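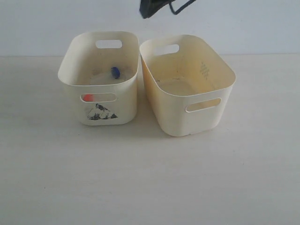

Shared files > Iswood > Playroom > jisero-tidy-list > README

jisero-tidy-list

Welcome, and thank you for opening the README before the spreadsheet. The Jisero tidy list is a record of the small things that get picked up in the playroom at Iswood and put into one of two bins. It began as a scrap of paper by the door and has grown into a proper file, with columns and everything, after Noémie Bergeron typed up the paper version over one rather wet December and asked if we might carry on in the same way. We have carried on, more or less, and these notes should help you make sense of what you find in it.

Current size: 457 rows, one row for each time a thing was put away. Those rows cover 266 different things, so plenty of them turn up more than once (balls especially, which roll under everything and come back to us again and again).

The bins

The two bins are cream plastic, the same style, with rounded corners and handle holes in the walls. When they stand together on the pale table you can tell them apart by colour, as one has gone a good deal yellower than the other, but please don't rely on that under the evening lamp. Go by the markings:

- Mountain bin: the paler one. It has a dark, jagged sort of sticker on the outside, below a handle hole. Written as M in the file.
- Diamond bin: the yellower one. There is a little diamond made of tiny grey-blue dots on the inside wall. Written as D.

Older rows say "left" and "right" instead. Haris Trajkovski went through these with the paper sheets beside him and changed every one he could be sure of. The ones he couldn't be sure of have been left alone, and you'll find a question mark in the bin column next to them. Please leave the question marks where they are! We did talk about guessing, and decided we'd sooner have an honest gap.

What goes where

M is for loose small things that belong to no set: a ball, a stray block, a cap from some bottle or other. D is for parts of a set whose box we know, waiting to be taken back to it. D should be emptied at the end of the afternoon and M when it starts to get full, though you will see from the dates that M has sometimes gone rather longer than that.

A thing that could go in either goes in M. Jarmo Nurmi feels strongly that wooden train pieces should always be D, even when we can't say which train set they came from, and for his weeks that is how they are entered. His initials are in the last column, so you can filter for them if you are looking at trains.

Columns

thing — what it is, in everyday words. "Ball", "block", "lid", "peg".
colour — one colour where possible, two with a hyphen where not. Red-orange is one of ours and we are fond of it.
bin — M, D, or ? as explained above.
time — the time of day it went in, to the nearest quarter hour. Blank in the first 50 rows, where the paper sheet had no space for it.
from — where it was picked up. "Under shelf", "by sink", "rug".
went_to — where it ended up when the bin was emptied. "Swap box", "home", "its set", "bin bag".
note — anything else. Danica Milošević writes the nicest ones and I'd recommend reading them even if you have no need to.
who — initials.

About the word "bin"

We know. In the first version "bin" meant both the tub on the table and the place where rubbish goes, and there was one confusing afternoon with a dolls' teapot. Rubbish is now always "bin bag" in went_to, and "bin" on its own always means M or D.

Things that are a bit wrong

Colour is by eye, and people's eyes differ. One person's blue is another's turquoise, and a shiny thing can be put down as either. If colour matters for what you are doing, I would group the blues and greens together first.

Very small scraps are mostly missing. Bits of clear plastic, fluff and dust are cleared out when the bins are wiped and have never been given rows. If you see "scrap" in the list it was large enough for someone to wonder what it was.

Quiet hours are thin. Most rows are from late morning and just before closing, because that is when we tidy. It says very little about when things are dropped.

The bins themselves have some marks on the floor that don't come off with soap. Borislav Karagiannis has had a go with bicarbonate of soda and reports no great change. None of this affects the list, but people do ask.

Using the list

You are welcome to copy it, sort it, print it and take it to your own playroom. The people at Penell did just that and now keep theirs with three bins, which sounds like hard work to me but they seem happy. We only ask that you keep the initials as they are and don't try to match them to the families' sign-in sheet, which is a separate thing and isn't shared.

If you would like to add rows, put them at the bottom and leave the sorting to Noémie. A fresh sheet is started when the file reaches 300 rows in a season, so do check that you're in the newest one before you begin. We have each typed a whole afternoon into the old one at least once.

Replacing the bins

The Pavlović shop, where they came from, no longer keeps this style. Should one crack past using, the letter stays with the job and moves to the new bin, so M will still mean loose things and D will still mean parts of sets, whatever is or isn't printed on the plastic. Please write the change in the note column on the day it happens.

Corrections can go to Haris, or on the pad by the kettle, which he reads most mornings.

3 comments · 11 shares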